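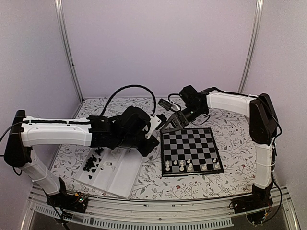 Fig. 1. Tabuleiro de xadrez e bandeja de peças entre os dois braços robóticos.

# Nó de escota simples e dobrado: comportamento sob puxões repetidos

Relatório de projeto
Ayana Shiferaw e Melina Karamanlidis
Mar 18, 2026

## 1. Motivo do trabalho

O nó de escota serve para unir dois cabos, sobretudo quando um é mais grosso do que o outro. Em Landby, onde uma de nós aprendeu a velejar, os instrutores ensinam primeiro a versão simples e passam logo à dobrada, com a recomendação de usar sempre a segunda quando o cabo é escorregadio. Quisemos saber quanto vale esta recomendação quando o cabo não está sob carga constante, mas recebe puxões curtos e fica frouxo entre um e outro.

Nos manuais que consultámos, a resistência do nó é dada quase sempre para uma carga que cresce devagar até à rutura. No barco, o problema mais comum é outro: o nó bate, alivia, bate de novo, e o chicote vai entrando pouco a pouco até sair.

## 2. Materiais

Usámos dois cabos. O mais grosso é um cabo Danzer de poliéster entrançado, já com um verão de uso (foi retirado em julho de um barco do clube Flarken). O mais fino é um cabo Bikard novo, de 7 mm, com capa muito lisa. O seio foi feito sempre no cabo grosso e as voltas sempre com o fino, como é regra neste nó.

Todos os chicotes foram cortados com o mesmo comprimento e marcados com linha vermelha junto ao nó, para se poder medir o deslizamento com uma régua.

## 3. Método

Fizemos 15 nós de cada versão. Cada nó foi ajustado à mão, depois apertado uma vez com o mesmo peso e deixado em repouso antes de começar. O puxão era dado por um peso que caía de uma altura fixa, preso ao cabo fino; o cabo grosso ficava amarrado a uma trave. Depois de cada queda o peso era levantado até o cabo ficar sem tensão.

O ensaio acabava quando o nó se desfazia ou quando chegava a 3.000 puxões. Melina atou todos os nós e Ayana fez todas as medições, para que a diferença de mão não entrasse nos resultados.

Uma dificuldade que não tínhamos previsto foi o lado dos chicotes. No nó de escota, os dois chicotes devem ficar do mesmo lado. Nos primeiros treinos, alguns nós saíram com os chicotes em lados opostos, e estes não foram contados. A forma é muito parecida e o erro vê-se mal quando o nó já está apertado.
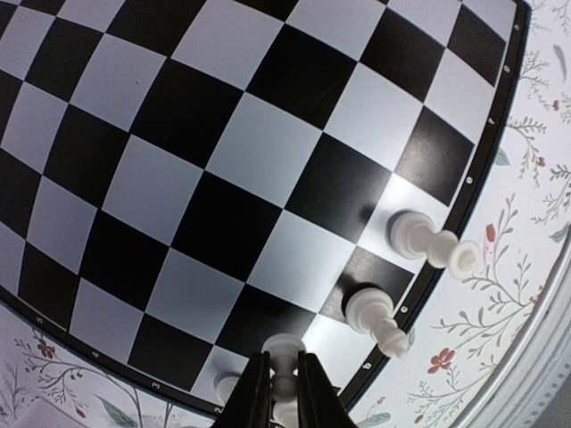 Por isto, passámos a verificar cada nó antes do aperto, virando-o para ver também a parte de trás. A verificação demora pouco e recomendamo-la a quem repetir o ensaio.

## 4. Resultados

Na versão simples, nenhum nó chegou ao limite. O valor mediano foi de 864 puxões até o nó se desfazer. O deslizamento não foi regular: o chicote do cabo fino quase não se movia durante muito tempo, depois começava a entrar de forma visível e o fim vinha depressa. Nos nós que duraram menos, a marca vermelha tinha começado a mover-se logo nas primeiras quedas.

Na versão dobrada, todos os nós chegaram ao limite. Houve deslizamento em todos, mas pequeno, e a maior parte deu-se no princípio, enquanto as duas voltas se acomodavam uma contra a outra. Desatar foi um pouco mais trabalhoso do que no simples, sem ser preciso usar a espicha.

## 5. Discussão

Pensamos que a segunda volta ajuda porque mantém pressão sobre o chicote também quando o cabo está frouxo. Na versão simples, o cabo fino abre-se ligeiramente a cada alívio e a capa lisa facilita a saída. Não medimos esta pressão, portanto a explicação fica como hipótese.

O cabo Danzer usado tem a superfície já um pouco peluda, e isto aumenta o atrito. Com dois cabos novos, é possível que os valores sejam mais baixos nas duas versões. Também não ensaiámos cabos molhados, que seria o caso mais próximo do uso real.

Para o próximo semestre, gostaríamos de repetir a série com os cabos mergulhados em água salgada e com o chicote mais comprido. A professora sugeriu ainda comparar com dois lais de guia enlaçados; o cabo Bikard que sobrou chega para essa série, mas o Danzer terá de ser pedido outra vez ao clube.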